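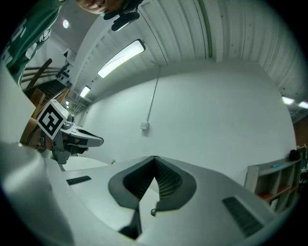
Selon Yolotzin Ochoa, on finit par parler plus fort sans s'en rendre compte sous ce type de couverture, et c'est en rentrant chez soi qu'on remarque la gorge sèche. La remarque est revenue sous des formes voisines dans la plupart des entretiens, y compris chez des personnes qui, au questionnaire, avaient jugé le bruit « acceptable ». Nous l'avons donc prise comme point de départ de l'analyse qualitative.

Figure 2. Plafond en panneaux métalliques nervurés blancs, avec joints et fixations apparents ; surface en carton brun à gauche.

4.2 Le plafond métallique dans l'expérience du local

Les ateliers visités ont en commun une couverture en tôle nervurée laissée visible depuis l'intérieur (figure 2). Dans les bâtiments d'activité construits à bas coût, ce choix est courant : le panneau sert à la fois de toiture et de parement, et la teinte blanche dispense de peindre. Les occupants en parlent peu spontanément. Interrogés sur « la pièce », ils décrivent d'abord les tables, le sol, la place disponible pour manoeuvrer les cartons. Le plafond n'apparaît qu'à la deuxième ou à la troisième relance, presque toujours à propos du son ou de la chaleur.

Sur le plan acoustique, les réponses distinguent deux situations. La première est celle des jours de pluie, où le bruit d'impact sur la tôle couvre la conversation et oblige à suspendre les consignes orales. La seconde est permanente : les chocs brefs (un dévidoir de ruban posé sur une table, un carton que l'on déplie d'un coup sec) paraissent plus durs que dans une pièce à plafond enduit. Urmas Kütt emploie à ce sujet le mot « claquant », repris ensuite par plusieurs membres du même groupe -- ce qui invite à la prudence, les entretiens du local Bendow ayant été menés à deux ou trois personnes à la fois.

Le carton joue ici un rôle que nous n'avions pas prévu dans la grille. À Bendow comme à Jurnia, les occupants affirment que la pièce « sonne moins » quand le stock est haut. L'hypothèse est plausible, car des piles de carton ondulé ajoutent des surfaces irrégulières et partiellement absorbantes à un volume qui en manque. Nous ne disposons pas de relevés de durée de réverbération à stock plein et à stock vide, et nous rapportons donc l'observation comme une perception. Jaqueline Hinojosa dit avoir gardé plusieurs semaines des emballages à plat contre un mur pour cette seule raison, jusqu'à ce que le passage devienne trop étroit.

La question thermique est traitée plus brièvement par les personnes interrogées. Le milieu d'après-midi est cité comme le moment le moins confortable, surtout aux postes situés loin des portes. Certains groupes commencent plus tôt en été et réservent la fin de journée au rangement ou au pliage, tâches qui se font assis. L'adhésif est également mentionné : Tonantzin Quezada juge que le ruban « tient mal » sur des cartons stockés près de la couverture, mais personne d'autre n'a confirmé ce point et nous ne l'avons pas vérifié.

Reste l'aspect visuel. La clarté du plafond est le seul trait jugé nettement favorable. Les panneaux blancs renvoient une partie de la lumière vers les plans de travail, et plusieurs occupants disent ne pas avoir eu besoin de lampes d'appoint. En contrepartie, les nervures, les joints et les têtes de fixation restent visibles, et toute salissure se remarque. Les avis divergent sur ce point : les uns y voient l'aspect normal d'un atelier, les autres un local « pas terminé ». Le second jugement est plus fréquent chez les personnes arrivées depuis moins de 5 mois.

Nous avons demandé à chaque groupe quel aménagement il choisirait en premier si un budget de 3 000 euros lui était accordé. Trois groupes ont cité des panneaux absorbants suspendus, un autre une isolation en sous-face, et le dernier des tables supplémentaires, sans rapport avec la couverture. Soledad Boateng a fait observer que les panneaux suspendus supposent de percer ou de pincer les nervures, ce que le bail du local Villalobos n'autorise pas. La contrainte locative n'avait pas été codée lors de la première lecture des entretiens ; elle l'a été ensuite, et les cinq transcriptions ont été reprises.

Ces résultats sont à lire avec les réserves exposées en 3.4. Les visites ont eu lieu en mars, hors des périodes de forte chaleur, et les propos sur l'été reposent entièrement sur la mémoire des participants.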